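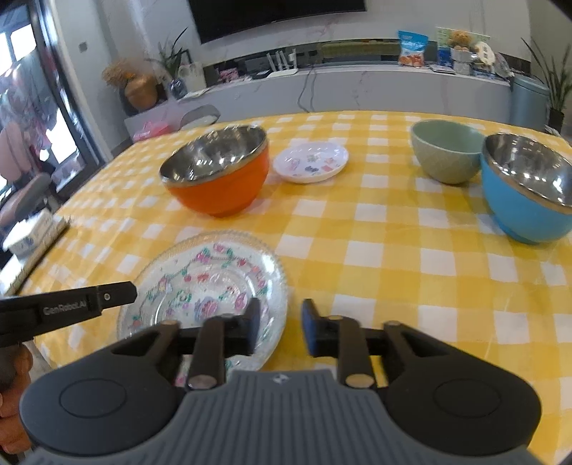

Telelik Household Tableware Terms
Data card and readme

Summary

Telelik is a list of words and phrases that people use for dishes, table linens and serving pieces in the home. It was compiled from handwritten household inventories, secondhand shop labels and kitchen notebooks. The current release contains 410 entries in English. Each entry gives a term, its spelling variants, a short definition and one or more usage notes.

The list is maintained by the Jarka Language Archive. It is intended for dictionary editors, museum catalogers, teachers and developers of search tools who need everyday names for everyday objects.

Contents of the release

terms.csv: one row per entry
variants.csv: spelling variants, linked to terms by entry number
sources.csv: type and decade of each source, without personal details
NOTES.txt: editorial decisions and open questions
LICENSE.txt: terms of use

All files are encoded in UTF-8. Fields are separated by commas, and text fields are enclosed in double quotation marks. Empty fields are left empty and should not be read as zero.

Fields in terms.csv

entry_id: a permanent number. Numbers of withdrawn entries are not used again.
headword: the most frequent spelling in the sources.
category: one of "dish," "linen" or "serving."
definition: a plain definition of no more than two sentences.
region: the region named in the source, if any.
usage_note: remarks on meaning, age or register.
confidence: a value from 1 to 3, where 3 means that two editors agreed on the definition without discussion.

Sources and selection

Material was drawn from two collections. The Buklow collection consists of household inventories and moving lists donated by families. The Hoshino collection consists of shop labels, price tags and stock books from secondhand dealers. A term was accepted if it appeared in at least 2 separate sources and could be matched to a kind of object with reasonable certainty.

Trade names were excluded unless they had come into general use as common nouns. Terms for cutlery, cookware and glasses for drinking are outside the scope of the list.

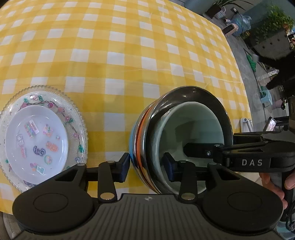
Definitions were written by one editor and checked by a second. Where the two disagreed, the entry was referred to a third editor, and the disagreement was recorded in NOTES.txt. A total of 93 entries were referred in this way. Most of them concerned the borders between "saucer," "side plate," "bread plate" and "dessert plate," which the sources use very freely. The same household may use two of these names for one object in the same inventory.

Terms for table linens posed a different difficulty. Words such as "gingham," "check" and "plaid" are used in the inventories for pattern, for fabric and for the finished cloth. The list gives each sense its own usage note under a single headword.

Known limitations

The sources favor households that kept written records, and terms used only in speech are poorly represented. Regional information is missing for many entries taken from the Hoshino collection, as dealers rarely noted where an item was acquired. The absence of a region must not be taken as evidence that a term is in general use.

Some definitions rely on a label alone. These entries carry a confidence value of 1 and should be checked before they are quoted.

Privacy

Names, addresses and purchase amounts were removed before transcription. Requests to withdraw donated material are accepted at any time and take effect with the next release.

Updates and corrections

A new release is prepared each February. Corrections should state the entry number, the field concerned and the evidence for the change. Unsupported suggestions are kept on file but are not published.

Terms of use

The list may be copied, adapted and redistributed for any purpose, provided that Telelik and the Jarka Language Archive are credited and changes are clearly marked. The original documents remain in the care of the archive and may be consulted on written request.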